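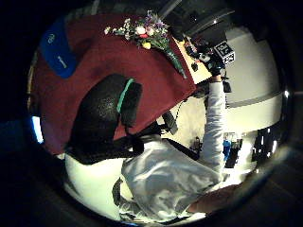
Hi, I'm Jui-lin Liu, and I'm looking for people who live with dogs and wouldn't mind telling me about the day they picked up a second one.

I'm putting together a short audio series called Floluda about what goes on in a house when a new dog moves in with an old dog. The idea started in August, when I brought home Tero, a very leggy greyhound mix from a shelter near Cáceres, and my old beagle refused to walk through the kitchen for a week. (She's fine now. She has his bed.)

I need 18 households. You can be anywhere as long as we can talk in English, and the dogs can be any age, breed or level of manners. What I'd really love is a pair that did NOT hit it off right away! I have plenty of love-at-first-sniff stories already, mostly from my cousins.

What you'd do: one phone call with me, 80 minutes at the most, plus 2 voice memos you record at home during an ordinary dog moment. Dinner, a walk, somebody barking at the mail carrier, whatever you've got. Your phone is good enough. Please don't stage anything and please don't put the dogs in a spot they don't like just to get a good sound.

I can't pay much, but everyone gets a $25 gift card for the pet store of their choice, and you'll hear your episode before it goes out. If there's a bit you hate, I'll cut it. First names only on air, or just the dog's name if you're shy.

You need to be over 18, and both dogs need to be living with you now. Sorry, no breeders or trainers this time, I may do a separate one with you folks later.

To sign up, leave a note on the Floluda page at Tarkport with your dogs' names, how long they've been together, and a good time to call. Last day is 11 October 2022. I answer everyone, though I'm slow in the mornings, we walk late.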